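Kirnunham Basketball mailing list
Subject: Re: Winter comp fixtures and the Fadley trip
Date: July 5, 2023

Hello everyone,

Sorry for the long gap between messages. I've been meaning to sit down and answer the note below since the weekend before last, and what with the school holidays and the under-fourteens carnival I've only now got the kettle on and the laptop open. Grab a cuppa yourselves, I do tend to go on.
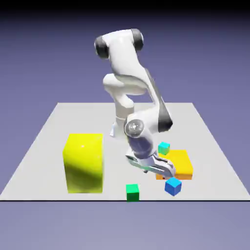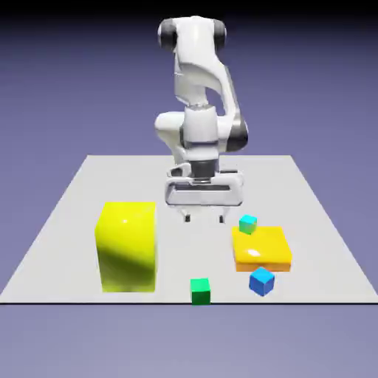
First of all, the game at Dasness. For those who couldn't make the drive, we went down by 7 in the end, and I reckon that flattered them a little. We were level at the last change and had the ball with just under two minutes to play, and then we turned it over on three trips in a row, which is the sort of thing that will happen when you've got six fit players and two of them have already played a full game that morning for the reserves. I was proud of the whole lot of them. Our rebounding was the best it's been all season, and the press in the second quarter had Dasness throwing the ball all over the shop. If we can play like that with a full bench, I don't think there's a side in the comp we need to be frightened of.

What we can't keep doing is giving away free throws. I went back through the scoresheets on the train (yes, I know, get a hobby) and since the season started in May we've sent our opponents to the line 83 times, and that's before you add the practice match, where the whistle was a bit of a lottery. A good many of those were reaching fouls out near halfway, when the other mob weren't even looking to score. We'll be spending the first part of training on footwork for the next few weeks, so please bring proper shoes and a towel, and don't plan on sitting down much.

Now to the message that's been sitting in my inbox. I'll answer it in bits, as I think plenty of you will have been wondering the same things.

> Hi all, a few questions from a parent who is also a fairly ordinary
> bench player. Is the Fadley game still an away game? The draw on the
> noticeboard has it at Fadley but the one that was emailed has it at
> home, and I've got to put in for leave at work.

It's away. The emailed draw was the old one, and I'm the goose who attached it, so my apologies. The noticeboard is right. Fadley have their floor back after the resurfacing and they're keen to host, and we said yes back when the draw was being put together. We'll get the return game at home in the second half of the season, and I've asked for it to be the late timeslot so that people coming from work have a chance to get there before the tip-off.

> If it is away, are we getting a bus again? The last one was terrific
> but I heard it cost a fortune and I wouldn't want the club going
> backwards over it.

You heard right about the cost, I'm afraid. The coach for last year's trip came to $1,878 once the driver's overtime was added on, and although everybody chipped in we still ended up covering more than half of it out of the canteen money. I don't regret it for a second – that trip home with the singing is one of my favourite nights in all the years I've been mixed up with this club – but we can't do it twice. My suggestion is carpooling. It's a bit under two hours if you take the highway and don't stop at the bakery at Hamel, and a good deal longer if you do. I've got room for three plus bags, and I'm told there are at least two other seven-seaters in the family, so to speak. Please reply to me and not to the whole list with how many seats you've got or how many you need. I'll match people up and send it around.

If we do get 30 people wanting to go, including supporters, then I'm happy to ring the coach company again and see whether they'd do us the smaller bus at a flat rate. So if you're wavering, tell me that you're wavering and I'll count you as half.

> Also, are we playing four tens or two twenties this time? It was two
> twenties at Dasness last year and four tens everywhere else, and my
> daughter says it's been changed.

Your daughter is correct, as she generally is. It's four ten-minute quarters at every venue now, with the clock stopping in the last two minutes of the final quarter only. Team fouls reset at each quarter break. There's been some grumbling from the older heads (me among them, I confess) because I rather liked the long halves, and you could get into a proper rhythm in them. But it's far easier on the scorebench, and it does give us two extra chances to get water into people. On which subject, please bring your own bottle with your name on it. The lost property tub has become a sort of museum of drink bottles, and I'm going to take the lot to the op shop at the end of the month.

> Last one. Is there any chance of the second team getting a run on the
> main court at training? We've been on the side court since the start
> and the ring at the far end is bent.

This is a completely fair question and I should have raised it before you had to. From next week we'll swap at the halfway point of the session, so both groups get forty-five minutes on the main court. I've reported the ring to the stadium twice now. They say the part is on order. I'll keep nagging, and in the meantime please do your shooting at the near end and don't let the littlies hang off the other one, however much they beg.

A few other things while I've got you.

Uniforms. The new singlets have come in and they look smashing. The numbers are a bit bigger than on the old ones, so the referees will have no excuse. If you ordered a size ten, would you mind checking it before you take the tag off? They've come up small, and I can exchange them as long as they haven't been worn. Please hand the old singlets back washed. Last year one came back with half a muesli bar still in it, and I didn't know a singlet had anywhere to keep a muesli bar.

Scoring roster. We're short for the next two home games. It's not a hard job, you get the warmest seat in the building, and I'll happily sit beside anyone who hasn't done it before and talk them through the sheet. The electronic board is temperamental and needs to be switched on a good ten minutes early, or it'll show the visitors' score in the spot where the clock should be. There's a laminated card with the steps on it in the top drawer of the bench.

Court fees. They're due before the Hamel game. If things are tight at your place, just have a quiet word with me and we'll sort something out. We've never left a player on the sideline over money and I'd like to keep it that way.

Injuries. Our point guard's ankle is coming along nicely, and the physio has cleared her for jogging and shooting but no contact. I'd love to have her back for Fadley, but I'm not going to rush it, and I'd ask that people don't lean on her about it either, even kindly. Our tall forward with the jammed thumb strapped it and played on, and then grabbed more boards than anybody on the floor, so I've stopped asking.

End-of-season do. I know it's early. The bowls club at Kirnunham has offered us the back room again and they'd like a rough idea of numbers before they'll pencil us in. I thought a roast, same as before, with a vegetarian lasagne, and the awards after the meal so that the younger ones can get home at a decent hour. If anyone would prefer something different, a barbecue or what have you, speak up now.

That's the lot from me, I think. Training is at the usual time, side door, and the car park lights are still out on the eastern side so please walk out together afterwards. And if whoever borrowed the good pump could pop it back in the ball bag, I'd be very grateful, because three of the match balls are as flat as a pancake.

Warm regards to all of you, and well played at Dasness,

Your coach and list moderator
Kirnunham Basketball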